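Notebook, print and paper group
November, entry begun 9:40

Purpose: to record the first comparison of uncoated bag stock for the Trustmont floral order. Two papers were received, Stiltum and Bendari. The order calls for soft, painterly color on an absorbent sheet, and the previous run printed too dark in the purples.

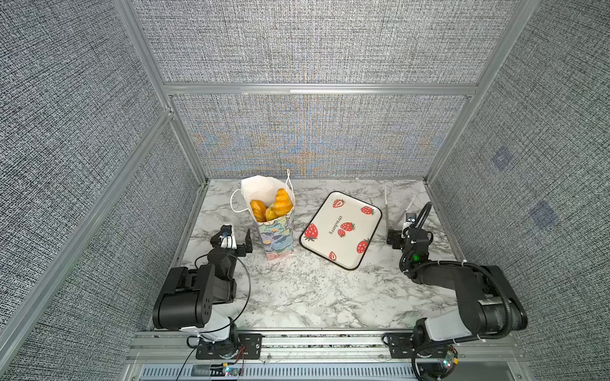
Dot gain

Radek Sýkora printed 371 sheets on Stiltum and 200 on Bendari from the same plates. Stiltum spread the ink noticeably more in the midtones. The compensation curve will be redrawn before any further plates are made. Nadège Pichon asks that readings be taken only after overnight drying - this morning's were not, and have been struck out.
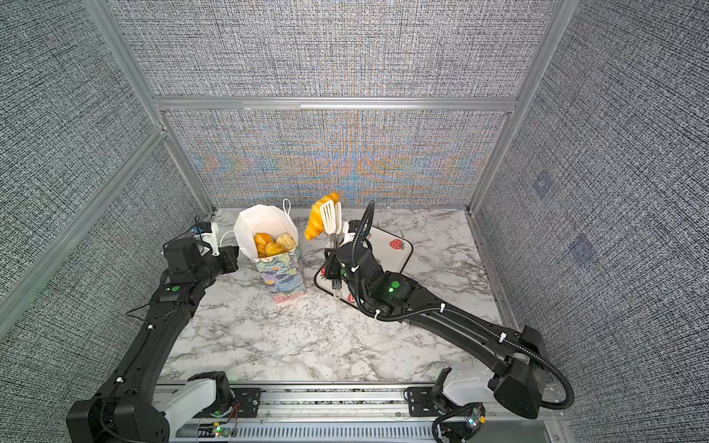

Floral bag with three rolls inside.

Folding and glue

Cracking along the side gusset was slight on both papers. Grain direction on the Bendari pallet does not match the delivery note. Eetu Heinonen to write to the supplier. Glue viscosity was not recorded for the second batch.

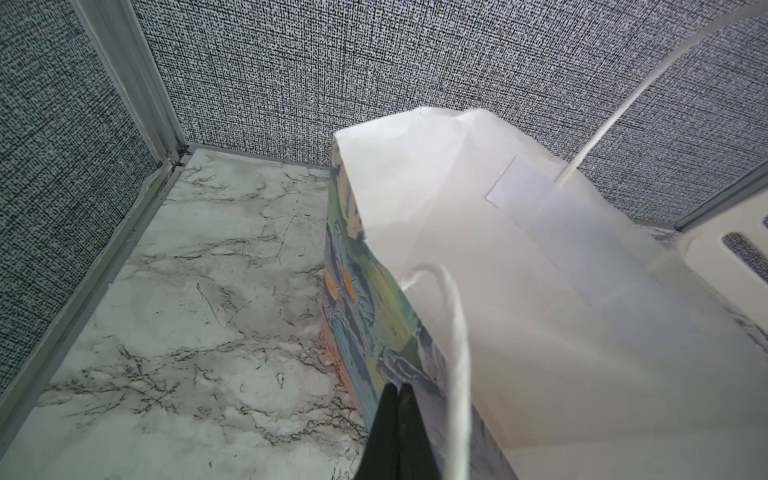

Twisted-paper handle and inner patch.

Screen angles

Vilém Šindelář proposes moving cyan by 15 degrees, as the proof showed a rosette drifting into visible bands in the blue petals. Regular patterns laid over one another will produce such bands whether or not ink is involved.

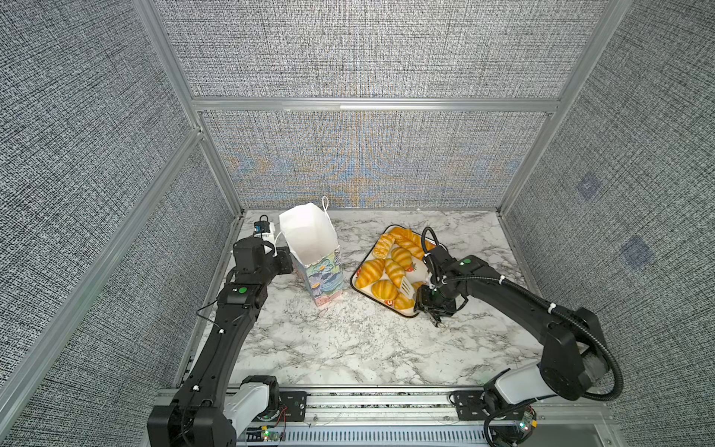
Moiré on the proofs must be judged under the viewing lamp and on the sheet itself. Photographs are not accepted as evidence. The faint orange and blue tones on the woven gray back panel show how readily a fine texture gives color in a picture. Job 1009 remains on hold until Estela Sepúlveda has signed the revised proof. McPhee densitometer due for calibration; white tile missing from its case.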